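Home | Products | Lubricants | Workshop | Spares | Contact

Print this page | E-mail to a colleague

Clarneo 200 open gear grease

Clarneo 200 is a heavy grease for slow, loaded gears that run without a sealed case. Typical uses are hand winches, sluice gate lifting gear, small cement mixers and older printing presses. It is made for us by Le Goff and packed at our Plavside depot.

The grease clings to the tooth faces and doesn't throw off at low speed. It is dark in colour and will mark clothing, so wear gloves when applying it by hand. It should not be used in enclosed gearboxes that call for oil, or on anything that touches food.

Pack sizes

Cartridge, fits standard lever guns
Tub with lid, for brush application
Drum, to order only - please allow two weeks

The order code for the tub is 753. Cartridges are sold singly or by the box. Empty drums can be returned to Plavside during opening hours, but we can't collect them.

Applying the grease

Stop the machine and isolate it before you start. Clean the old grease out of the tooth roots with a stiff brush and a rag. Paraffin will shift anything that has gone hard. Let the teeth dry, then brush on a thin, even coat and turn the gears by hand for two full turns. Wipe off whatever is pushed out at the sides.

Outdoor gear should be checked more often in winter. Grit is the usual cause of early wear, and putting fresh grease on top of dirty grease only carries the grit further in.

Mixing with other greases

Don't mix Clarneo 200 with clay-based greases. If you are changing over from Javia and have any of the old stock left, clean down fully first. The two will go soft when combined and run off the teeth.

Storage

Keep the lid on and store indoors, out of direct sun. A little oil on the surface after long storage is normal and can be stirred back in.

Safety sheets are sent with every first order. Technical questions go to Quentin Huet at the Plavside depot. Winter opening hours apply from October.

Page updated Sep 23, 2021

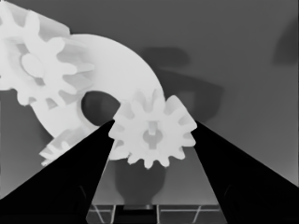
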